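Skiradeo Begins Filming "The Quiet Ballot," a Political Drama Everyone Has Already Reviewed

Kilton, 19 Sep 2017 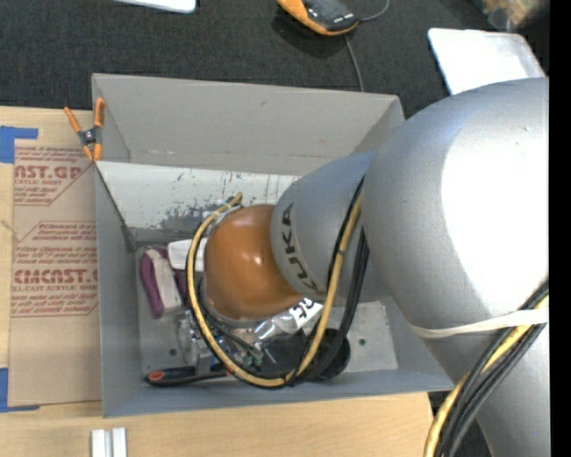
Skiradeo Pictures confirmed today that cameras are rolling on "The Quiet Ballot," its feature film about a small-town recount that goes on so long the winner's term expires. The production will shoot in and near Kilton until December, weather and zoning board permitting.

The company had hoped to make this announcement before the film was denounced. That window closed in the spring, when an early draft of the screenplay was passed around online and people who had read as many as two pages of it formed firm views. One group has called the picture a smear on conservative voters. Another has called it a love letter to them. Skiradeo has received letters from both, several of them using the same clip art, and has answered each one with a polite note and a list of public parking lots to avoid on shooting days.

"The Quiet Ballot" follows a county clerk, her deputy and a box of ballots found in a closet after a mayoral race decided by five votes. The candidates' parties are never named in the film. This was a creative choice made early on, and the company was advised that it would keep everybody calm. The advice was paid for and cannot be returned.

"We set out to make a modest movie about counting," the production office said in a statement. "We have since been told by email that it is the most dangerous film of the decade. Our catering budget does not reflect this."

The path to the first day of shooting was longer than planned. The original distributor left the project over what it described as a scheduling matter and has not described further. Two locations withdrew after the screenplay got out, among them a high school gymnasium that had been promised for the recount itself. The recount will now take place in a former carpet showroom on the edge of Kilton, which has better light and, the sound department would like it known, far better acoustics.

Mansilla Releasing has stepped in to handle North American distribution. Mansilla is best known for documentaries and for the courtroom comedy "Objection Noted," which was picketed in its opening week by people who had mistaken it for a different film. The company says the experience left it well prepared.

Funding for the picture comes from private backers and from a presale to the streaming service Funix, which will carry the film after its theatrical run. No campaign, party or advocacy group has put money into the production. Several have offered. One offer came with suggested dialogue — it was not short — and the pages have been returned.

Filming will bring 60 cast and crew members to Kilton for most of the fall. Skiradeo is also seeking 400 local extras to play voters, poll watchers and an angry crowd. Applications for the angry crowd are already full. There are still many openings for people willing to stand patiently in line, and the casting office urges residents of all political opinions to consider it. Extras will be paid a daily rate and fed lunch. They are asked to leave hats, shirts and buttons with slogans at home, including the funny ones.

Residents can expect short street closings near the courthouse on some mornings. A sign reading "Recount Today" will hang over the carpet showroom for the length of the shoot. It is a prop. The county election office has asked the company to say so in writing, and after the calls it took last week, would appreciate it if people read this paragraph twice.

Skiradeo plans to have "The Quiet Ballot" in theaters next year. No release date has been set, although the company has promised that it will not be in the week of an election, or the week before one, or any week in which a recount is under way. The distributor has pointed out that this leaves fewer weekends than one might think.

The film has not yet been rated.

About Skiradeo Pictures

Skiradeo Pictures is an independent film company that makes dramas for adults, a market it has been assured still exists. It has never before been the subject of a petition and is now the subject of two, one for and one against. Both misspell the name.

Press and casting inquiries may be sent to the Skiradeo production office in Kilton. Set visits are limited and must be arranged ahead of time. Requests to see the ending will be declined.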